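Speaker notes — Saving the evening bus in Dindport

Slide 1. Good evening, thank you for coming. Speak slowly here. I moved to Dindport when route 15 still ran until midnight. Now the last bus leaves at 7:50, and many shift workers walk home along the highway.

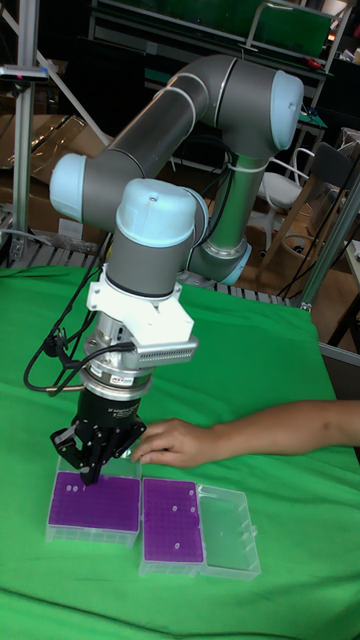 Jarrah Tamihana wrote to me after the first version of this talk that I should not begin with the highway, people know the highway, begin with the price of a taxi. So: a taxi to Nusville costs 50 dollars at night. Pause.

Slide 2. The survey. We received 318 answers. Most people asked for one more bus at ten o'clock, also on Monday. Do not read the whole table, it is in the handout.
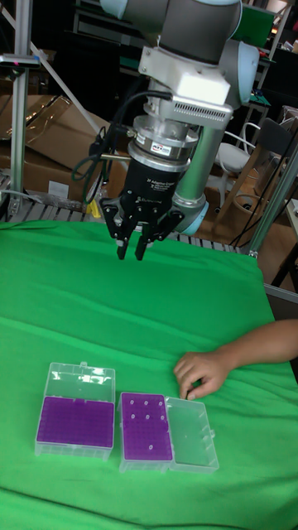
Slide 3. What the council told us

They say the late bus was empty. But they counted in January, when the college and the cannery are both closed. Ask who in the room was travelling in January. Wait for hands.

If there is time — the story of the neighbour who keeps her old timetable on the fridge.
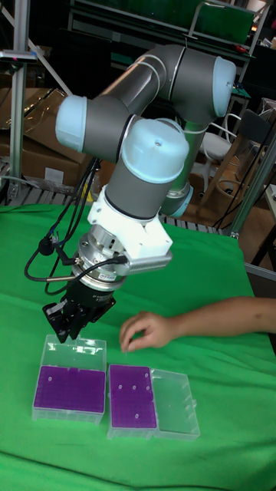
Notes by Jouko Hyvönen, for the evening talk at Dindport library

Slide 4. What we ask for. One bus, at ten, for a trial until October. The petition is on the table near the door, please write your street also. Questions after this, and the microphone must go back to the desk by nine.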